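How to Fold Large Towels From a Tub
Laundry and Linen > Folding > Bath towels

Written by Pallavi Nishad. Folding order checked by Vikas Bhatt. Last revised in October.

Applies to: white or light terry-cloth towels, bath size and larger, stored or carried in an open plastic tub. For flat-weave towels and tea towels, see the separate page.

What you need

A table at least as deep as the towel is wide
A plastic tub with a smooth rim
A shelf or second tub for the finished stack

Terry cloth has loops on both faces, and the loops grip each other when the towel is crumpled. A towel that has sat in a tub for a few hours will hold its creases and resist being pulled flat. Most folding problems start at this point, when the towel is dragged out by whatever part is nearest and laid down with a twist still in it.

Step 1. Check the towel

Fold only towels that are fully dry. Feel the hem and the woven band near each end, which dry last. If either is cool to the touch, hang the towel again. A towel folded damp will smell within a day and the smell will pass to the ones stacked against it.

Step 2. Lift from the middle

Take hold of the bunched fabric near its center and raise it until the sides drop away. Keep the grip narrow. A wide grip traps the corners inside the bundle.
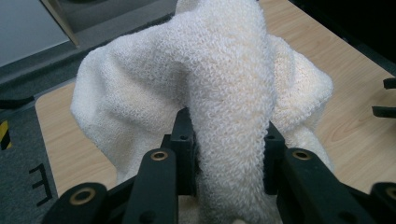

Pull on a thick section of cloth and never on single loops. Terry pile is held only by the ground weave, and one snagged loop can run several inches. If a loop does come up, trim it level with small scissors. Do not pull it through.

Step 3. Find the first corner

Let one side of the towel hang and follow its edge downward with the free hand. The hem is firmer than the body and easy to identify by touch. Slide along the hem until it turns. Hold that corner and release the rest.

If the towel is too heavy to search in the air, lower it onto the table and work along the edge there. Towels from the Billell range have a thick double hem, so the corners are easy to find. The Pornley bath sheet has a narrow one and takes longer.

Step 4. Clear the tub

Keep the tub on the table while you work. On the floor, the towel has to travel farther and tends to drag over the rim. Place the tub to one side with enough clear surface next to it for the towel folded in half. Raise the towel straight up until the lowest fold has passed the rim, then move it sideways.
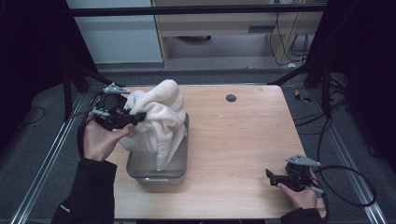
Low tubs are better than deep ones for this job. With a deep tub, two lifts are often needed: one to bring the bulk above the rim and a second, with the grip moved lower, to free what is left inside.

Step 5. Lay flat

Hold two corners of a short side and lower the far end first. Draw the towel toward you until it lies flat. Smooth from the center to the edges with the palm, in the direction the pile already leans.

Step 6. Fold

Fold the long sides together, hem to hem. Fold in half across the length. Fold the result in thirds, with the loose ends inside. The rounded edge faces the front of the shelf.

For narrow shelves, fold in quarters at the last stage. The stack will be taller and slightly less stable.

Step 7. Stack

Set each towel with the rounded edge forward. Press once on top to let the air out. Stop when the stack starts to lean. Put newly washed towels at the bottom so that the whole set wears evenly.

Common faults

Diagonal crease across the finished fold: the towel was laid down twisted. Open it fully and repeat step 5.

Edges do not meet: the hems have shrunk more than the body. Match the corners and let the extra cloth sit in the middle.

Stack slides: the thirds are uneven, usually with the thick end on the same side every time. Turn every second towel around.

Related pages: Washing terry cloth without softener. Storing spare linen in Tulton shelf boxes. Folding fitted sheets.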